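Small bottles accepted at all Jabłońska collection points

The Burkevero Household Packaging Service has extended its Lasteo collection to small white plastic bottles with screw caps. Residents may bring them to any of the collection points in the Jabłońska district from February. Until now the points have taken only larger drinks and detergent containers, and small bottles were sent for disposal with general household waste.

The change follows a trial in which 144 households set aside their small bottles and brought them in for sorting. A total of 1,592 bottles were received. According to the trial report, most could have been accepted straight away, had the caps been removed and the contents emptied beforehand.

Bottles with a printed label are included in the collection, whatever the language of the label. The label may be left in place.

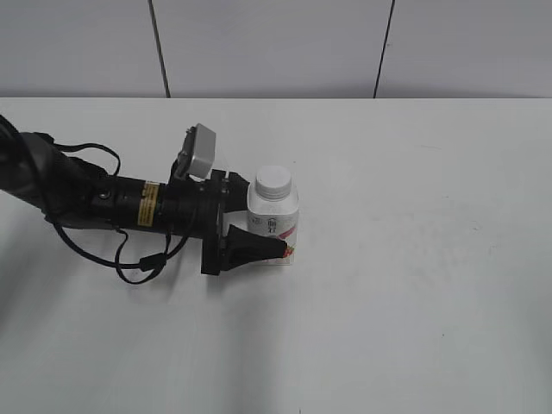 Do bottles have to be washed before they are handed in?
A short rinse in cold water is enough, and a bottle may be brought in damp. Detergent is not required.

Removing the cap

Caps are collected separately from bottles. A cap left on traps air and any remaining contents, and the bottle then has to be taken out of the line and opened by staff. Residents are asked to unscrew the cap fully and place it in the small tray provided beside the main container. Small marks or specks on the plastic are of no importance. Liners that come away easily may be put in general waste; those that are fixed inside the cap should be left where they are.
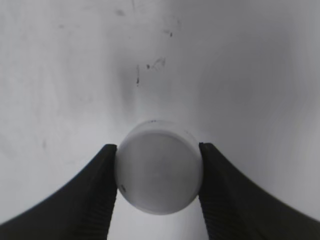
Sizes and types accepted

The collection is open to squat and upright plastic bottles holding up to 200 millilitres. Glass bottles continue to go to the glass banks, and metal tubes are not accepted. Bottles that have held paint, solvent or garden chemicals must be taken to the hazardous waste counter, even when empty.

"The wide cap is usually the simplest thing to look for," said Halina Sobczak, collections manager at the service. "If a bottle is small, plastic and closes with a screw cap, we would like to see it at the collection point and out of the kitchen bin."

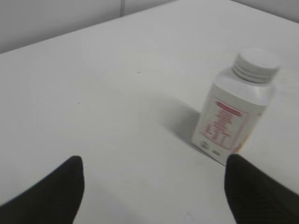 White plastic bottle with screw cap and printed label

Emptying

Leftover contents should not be poured down the sink. Liquids may be tipped into a cup or other open container, kept upright, and brought to the counter, where staff will advise on disposal. Unused medicines must be returned to a pharmacy in their original packaging and are not part of this collection. The cap should be set aside while the bottle is being emptied. 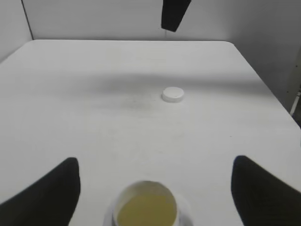

Collection points and opening times

All points are open from 8 am to 6 pm. The largest, at the Kitero hall, has a counter where residents can ask for help with caps that are difficult to turn. A printed guide has been produced in a first run of 2,000 copies and is available at each point free of charge.

Barbara Brzozowska, head of the service, thanked the households that took part in the trial. The results will be reviewed in the summer, when the service will decide whether pump dispensers can be added to the list.

Enquiries should be addressed to the Lasteo desk at the Kitero hall.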